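Section 9: Sorting the keyring drawer

Gotidum is a labelling and hanging system for people who own more keys than doors. The Nernina board holds 28 hooks. If you need a second board, it may be time to talk about the doors.

Before you start
Allow 12 minutes for a modest tangle. Clear a pale, flat surface with a bit of give, so that split rings don't skate off it, and have the tag sheet and a soft pencil to hand.

1. Tip everything out in one go. Fishing items from the drawer singly feels tidy and takes all evening.

2. Leave the heap alone for a moment and find an outside edge. Start with whichever keychain has the fewest neighbours.

3. Hold the heap down with one hand and lift the loose end with the other. Lift, don't pull. Pulling turns a tangle into a knot, and the knot always wins.

4. Where two split rings have threaded through each other, slide one round until the gap meets, then walk it off. Thumbnails are the traditional tool and the traditional casualty.

CAUTION: Do not shake the heap. Small charms travel further than you would think, and usually under the fridge.

5. Lay each freed keychain on its own, with a hand's width between it and the next. They will find one another again if you let them.

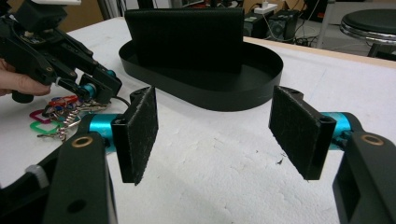 Do I have to take the keys off before hanging a keychain on the board?
Leave them on unless the bunch is wider than the hook spacing, in which case split it over two hooks and give both the same tag.

6. Write the tags in pencil first. "Shed" seems clear enough until you remember the other shed.

7. Hang the heaviest bunches on the bottom row and press each tag into its slot until it clicks.

Note: Spare tags come in the Sarkunden refill pack. Mystery keys go on the last hook - there will be some - and may stay there until November, when you are allowed to throw them out.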